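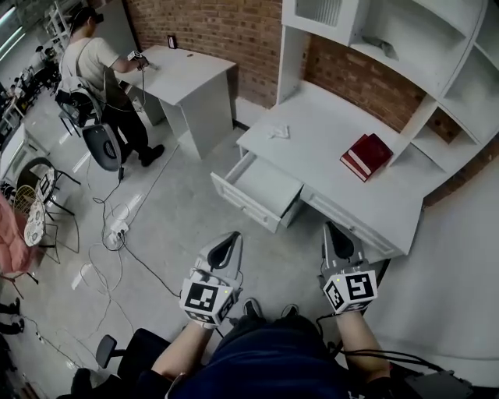 Progress report to Promex, period ending in May
Project: Tandia hand-held gripper demonstrations
Submitted by: Raimo Lehtinen, Trukuvstead site
Date: Jun 7, 2021

1. Status

The contract calls for 2,531 accepted demonstrations of desk tasks: opening and closing drawers, moving books, folding and placing cloths. Collection stopped for 6 working days in May after a tracking fault on the right-hand grippers. It has resumed. The end date in the contract is unchanged.

2. Fault

The operator wears a head camera and holds one gripper in each hand. Gripper position is computed from the square markers on the cube mounted below each jaw. During routine review, 50 recordings showed the right gripper jumping sideways while the operator's hand was still. The left gripper was not affected in any of them.

The first suspect was the marker print. Cubes were swapped between left and right units and the fault stayed on the right. The second suspect was lighting, and tests with the ceiling lights on and off gave the same result.

The cause was the cable. On the affected units the cable pulled on the cube mount when the operator reached forward with a straight arm, for example into an open drawer. The mount turned slightly on its screw and did not always turn back. The calibration was then wrong for the rest of the recording.

3. Safety finding

While tracing the cable we also looked at the floor. Power strips and cables lie loose on the tile between the desks. Two people often work in the same room, one seated and one standing, and both wear or hold equipment that limits their view downward. One operator caught a foot in a cable in May and pulled a strip out of place. There was no injury. The event is in the site log and was reported to Turunen, who supply the power equipment.

4. Corrective action

Cube mounts on all units now have a locking pin. Cables are to be tied at the forearm with enough slack for a full reach. A calibration check is done at the start and end of every session, and a session that fails the end check is discarded.

Floor cables are still open. Covers have been ordered and have not arrived. Until they do, operators stay at their own desk while recording.

5. Data

The 50 recordings have been removed from the accepted set. A further 200 from the same units are being checked by hand. Results will be sent separately.

6. Request

We ask Promex to approve moving the unspent travel budget to floor covers and spare mounts.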